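Wekis Fund: progress report to July
Grant holder: Genton Community Health Partnership
Prepared by Humaira Khokhar for Kelly Marsden, Grants Manager

Summary

The waiting list support project is on schedule and within budget. In this period we contacted 328 patients waiting for planned surgery and 60 of them joined the preparation course. Spending on patient travel came to £2,136, which leaves enough in that line for the rest of the year.

Phone calls

Shazia Paracha and Sidra Chaudhry make the calls, mostly between 4 pm and 7 pm when people are home from work. The script was shortened in the spring after patients told us it went on too long. Calls in Urdu and Arabic are now offered from the start. The most common questions are still about stopping medicines, time off work and who can stay on the ward.

Preparation course

The course covers walking, food, giving up smoking and what to expect after going home. We moved it from the health centre to the Sethi Hall, where parking is free and the bus stops outside. Nine people left before the end, most of them called in early for their operation. We have asked the hospital to send us dates sooner so that we can offer these patients a place on a shorter course.

Leaflets

Khadija Abdel Hamid has rewritten the leaflets in plainer words. The wound care leaflet is with the printer. The one on stitches and healing needs another reading by the nursing team and will follow next month.
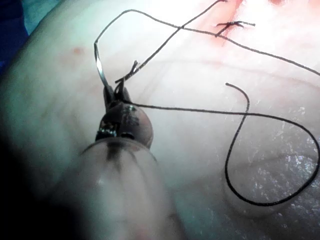 A curved needle held in the jaws of a surgical instrument.

Problems

The text reminder service failed twice and some patients had no notice of their session. The supplier has given us a credit and we now keep a paper list as well.

Next period

Start the shorter course, finish the leaflets and send you the patient survey results. We would like to move the unspent room hire money into interpreting and ask for your agreement to this.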